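4.3 Tidying tasks with attached objects

Most of the studies we reviewed in Section 2 treat a household object as one rigid body. A cup is picked, moved and released, and the trial is finished. In the homes we visited in August this was seldom the situation. Objects were tied, clipped, hooked or packed together, and the person who tidied them knew which part to hold. We therefore included in the Mekia task set a group of trials in which the object to be moved is connected to something else, or lies next to something soft that can catch on it.

The complete set has 986 trials. Of these, 213 belong to the attached-object group. All were carried out on the same table, with the same arm and with the wrist camera as the only source of images for the policy. The operator was allowed to reset the arm but was not allowed to touch the objects after the start signal. A trial was counted as successful when the named object was in the target area and every part connected to it had come along. If a strap or a cord remained hanging over the border of the target area, we counted the trial as a failure. Borbély used a softer rule, and for this reason our numbers should not be compared directly with his.

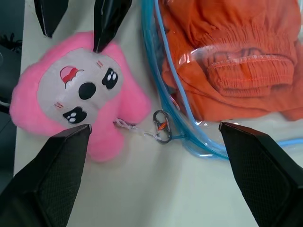 Figure 7. Wrist camera view from the attached-object group. The plush toy is connected through a white cord loop and a carabiner clip to a light blue strap. An orange garment is folded in the clear zippered bag on the right.

The policy has to solve two problems in these trials. The first is where to grasp. Long plush fur hides the real border of the toy, and a fingertip which seems to be in contact may hold only fur. The depth estimate is not of much help, because its error on fur is larger than the distance we want to measure. The second problem is what to expect after the grasp. When the toy is lifted, the clip and the strap should follow, and the load on the fingers changes during the motion. The baseline policy, trained only on single objects, interpreted this change as a slip and closed the gripper further. In several trials it then stopped completely and waited until the time limit.

Transparent packaging makes a separate difficulty. Reflections on the film move when the wrist moves, and the segmentation model frequently divided one bag into two or more regions. It also tended to label the garment and to ignore the bag around it. A person would take such a bag by the edge without much thinking. Our policy often aimed at the middle of the cloth, where the film is smooth and the fingers slide.

We tried to reduce these errors by adding 24 demonstrations with straps and cords, recorded by Ernő Katona on the Jindstead arm. The demonstrations were slow on purpose, with a short pause after the first lift. The pause appears to be useful, as the policy learned to wait until the connected parts came to rest before it continued. The additional data did not improve the handling of film bags, and we did not expect that it would.

Can a machine do this chore yet? For loose objects on a clear table, our answer is a careful yes, if the user accepts the low speed. For attached objects the answer is no at present. The failures were not spread evenly, and they depended more on how the objects were connected than on their size or weight. The Hutura checklist for home robots, which we used for planning the trials, has no item for connected objects. We suggest that such an item should be added, with the type of connection recorded separately for each trial.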